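Marmalade with supermarket oranges?
Preserving and Canning > Citrus

nollow_kitchen
Started: Monday

OK, I have caught the marmalade bug and I need people to talk to about it! I made my first batch over the weekend from Gisela Gerlach's recipe (the one in her little citrus booklet, my aunt's copy has the cover taped on) and it set like a dream. She says Seville oranges or don't bother. Well, it's June, there isn't a Seville to be had in Nanberg, and I used plain navels plus two lemons. It's gorgeous. Am I missing something or is the Seville rule a bit much?

peelandpith
Welcome! I'm on Gisela's side, sorry. Sweet oranges make a lovely orange jam. Marmalade has to bite back a little. Freeze Sevilles in the winter, whole, and you can cook them any time of year.

dreko443
Disagree with peelandpith, and I've made a LOT of this stuff. Navels plus lemon is fine if you do the long soak. Slice the peel thin, tie the pips and pith in cheesecloth, leave it all in the water overnight. The bitterness comes up more than you'd think.

peelandpith
It comes up to about half of what I want on my toast.

dreko443
Then add a grapefruit!

nollow_kitchen
Ooh, grapefruit. Writing that down. Here's how I have it so far, please pick holes in it:

1. Choosing the fruit
Firm, heavy for their size, no soft spots. I scrub them under warm water with a vegetable brush to get the wax off. Organic if the budget allows, you're eating the skin after all.

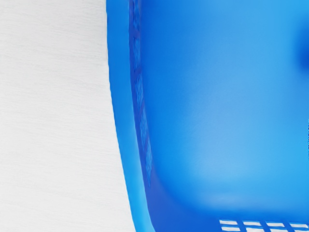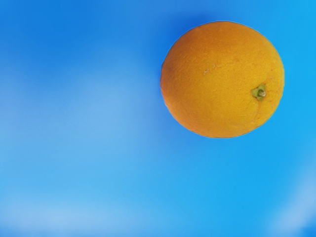 Blue basket first, then one orange on bright blue.

2. The soak
Halve, juice, slice the peel, pips in the cheesecloth. Overnight in the big pot — I used 20 hours on the first batch, mostly by forgetting it.

3. The boil
Simmer until the peel squashes between two fingers, then in goes the sugar. I start testing on a cold saucer early and keep testing.

vogler_st
Your step 3 is where people go wrong. The peel has to be completely soft BEFORE the sugar goes in. It won't soften any more after that, no matter how long you boil. Also, how much sugar? You didn't say.

nollow_kitchen
500 grams to each pound of fruit. I know, mixing units, my scale and my recipe don't agree.

vogler_st
That's on the low side for me but sweet oranges can take it. Keep it in the fridge if you drop any lower.

Pichit Chantharasri
Long-time reader here. I add a thumb of fresh ginger to the pips bag and pull it out with the rest. Wonderful with navels! My mother-in-law, who hates marmalade, finished a jar.

peelandpith
Ginger I can get behind. It gives you the edge that's missing from the fruit.

dreko443
So you admit sweet oranges can work.

peelandpith
I admit ginger works.

nollow_kitchen
Batch two is going to be navels, one grapefruit AND ginger. Does the grapefruit peel go in as well, or only the juice?

vogler_st
Peel too, but trim off some of the white or it gets chewy.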